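What I learned from 515 examples

December 31, 2020

The year is almost finished and I want to write down some things before I forget them. Since November I am working on the basket task at Eltau, and this week we reached 515 accepted examples. It is less than I promised in my plan, but I am more content with them than with the first ones.

For those who did not read my older posts: we teach a pair of arms to move toy objects between two baskets on a table. A person guides the arms, the computer records the joint positions and the camera, and later a model tries to learn from the recordings. My part is to prepare the table, to do a share of the guiding, and to decide which recordings are kept.

At the beginning I believed that guiding was the difficult part. After some days the hands learn it. What costs me more time is the arranging of objects. When I am tired I put everything in the same way, with the soft things in the middle and the long things along the side. I did not notice this until Mahsa Pakzad, who trains the models, showed me the start pictures of one afternoon one after another. They were almost the same picture. The model from that afternoon was very good, but only if I was the one who had filled the basket.

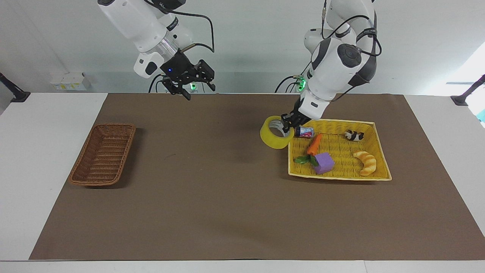

Now I use a list, which a small script prints for me in the morning. It says which objects go in, which basket is the full one, and how the baskets are turned. Some lines on the list look foolish, for example a can lying on its side next to a roll of tape, and I would never choose them myself. I follow the list anyway. Things that roll and things with a hole are where our old model, the one we call Dalcombe, made most of its mistakes.

The second lesson is about speed. Mahsa asked me to guide more slowly near the rim of the basket and to make no pause there. I had the habit to stop above an object and think. The model learned the stopping also, and sometimes it stopped and did not start again. Today I think first, with the arms at rest, and then I begin the recording.

The third is about throwing away. Of the first 200 recordings I kept nearly everything, because each one had cost me effort. Later we went through them again together and it was not a pleasant day. Our rule is now simple: if I let an object fall and pick it up again, the recording stays, but it gets a note. If I bump the basket so that it moves far, it goes out. We do not agree yet about the cases between these two.

A practical remark for people with a similar table. We cover ours with brown paper and I change the sheet when it has too many folds. I also do not guide for more than 15 minutes without a break. After that my wrists are heavy and the movements become lazy, and one can see it in the curves.

In January we want to try the Tilahun objects, which are softer and come in 4 sizes. I have not yet made the list for them. If somebody has experience with soft objects and two arms, please write me, I would be glad to compare notes.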